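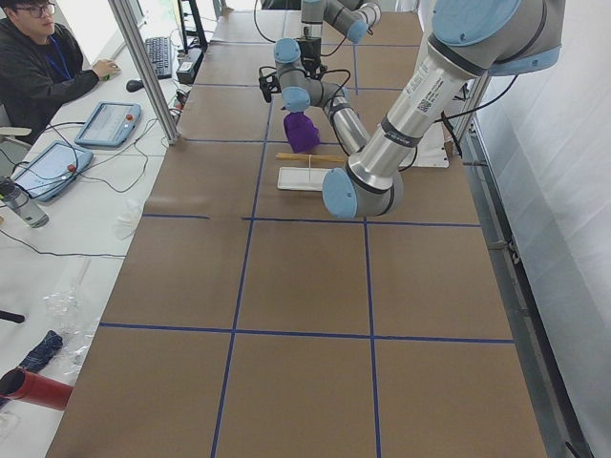
A reader in Skenelum writes that her great-grandfather's naturalisation papers have gone brown along the folds, and asks whether she can iron them flat. Please don't. Heat sets the crease and can lift the ink.

Old letters and certificates are best relaxed slowly. Put a damp sponge in the bottom of a lidded plastic box, stand a rack over it and lay the paper on top, clear of the sponge. Leave it for 2 hours, then look. If the ink has begun to feather, take it out at once.

Once it opens without resistance, put it between two sheets of clean white blotting paper, with a board and a few heavy books on top. Give it 12 days. Change the blotters after the first night.

Newspaper cuttings are harder — the paper is poor and turns brittle whatever you do. Copy them first. Write the title, date and page on the back of the copy, in pencil.

Never use sticky tape on a tear. Mudell sell a repair tissue that goes on with wheat paste, and Trolano boxes are a good size for passports and ship's tickets. Keep them out of the loft.

Updated 3/20/24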